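Prukenora bin-picking comparison set

README, revision for the January release

Contents
1. What the set is for
2. Station
3. Grippers and controllers compared
4. Files
5. Labels
6. Known problems
7. Use and contact

1. What the set is for

Prukenora is a set of 1,000 logged grasp attempts from a single bin. It was recorded at Flondodow to compare two grippers and two motion controllers on the same arm. The question was a narrow one: how much of the difference in grasp success comes from the fingers, and how much comes from the way the arm approaches the object. We did not try to build a large training set, and the number of attempts is too small for most learning from scratch. It is large enough to test a grasp planner that was trained on something else.

Each attempt has a start state, a planned grasp, the executed path, one camera view and an outcome label. Attempts are numbered in the order they were run.

2. Station

All attempts use one KUKA arm and one sheet-metal bin with sloping walls. The bin stays clamped to the table for a full session. It may sit at a slightly different angle from one session to the next, so read the bin pose from the session file and do not hard-code it.

The camera is fixed and looks at the workspace from outside the arm. It is not mounted on the wrist. Depending on the arm pose, the wrist cabling can cover part of the gripper, the object being picked, or both.
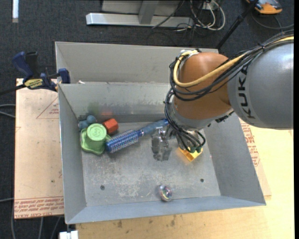
Figure 1. The arm over the bin, with a hairbrush, blocks and other small objects inside.

Objects were chosen to give a mix of flat faces, curved faces and awkward outlines. Blocks are the easy case for both grippers. The hairbrush is a hard one: the handle is smooth and the bristles return poor depth. Small shiny items are included on purpose and are the most common source of missed detections. Not every object is in the bin on every attempt.

3. Grippers and controllers compared

Gripper A is the Ahonen parallel gripper with the fingers it was supplied with. Gripper B is the same body with longer fingers cut in our shop. Both close at the same speed and with the same force limit.

Controller P follows the planned path in position mode and stops on a force threshold. Controller W is the Wendska compliant controller, which lets the wrist give a little when the fingers touch a wall or the floor.

The four combinations were run in blocks of 20 attempts, then switched. Swapping fingers means redoing the tool calibration, and the calibration used for each block is stored with it.

4. Files

sessions/ has one text file per session with bin pose, camera calibration and object list.
attempts/ has one folder per attempt with the color view, joint log and planned grasp.
labels.csv has one row per attempt.
splits/ has the two lists we used ourselves: 900 attempts for tuning and the remainder held out.

Joint logs are in radians. Positions are in meters in the robot base frame. Time stamps come from the robot controller, and the camera clock was matched to it at the start of each session.

5. Labels

success: the object was lifted clear of the rim and held until the arm reached the drop pose.
slip: the object left the floor and was lost before the drop pose.
miss: the fingers closed on nothing.
contact stop: the force threshold ended the attempt before the fingers closed.

Labels were set by hand from the video and checked against finger width. In 169 attempts the two disagreed at first. Those rows have the value 1 in the column "reviewed", and the label given is the one settled on after a second look.

6. Known problems

The metal walls reflect colored objects. A detector that relies on color alone will sometimes place a block on the back wall. We left these views in.

Contact stops are more frequent with gripper B and controller P near the walls. Part of this is the threshold, which we set once for gripper A and did not retune. Treat that combination with care when comparing raw success rates.

The floor of the bin is scratched and has small round holes in it. Older versions of our own detector marked the holes as objects.

There is only one lighting setup. Results should not be taken to hold for other bins or other rooms.

7. Use and contact

The set is free for research and teaching. If you publish numbers from it, please state which split you used and whether reviewed rows were kept. Report broken files through the issue page of the Prukenora repository, with the attempt number in the title.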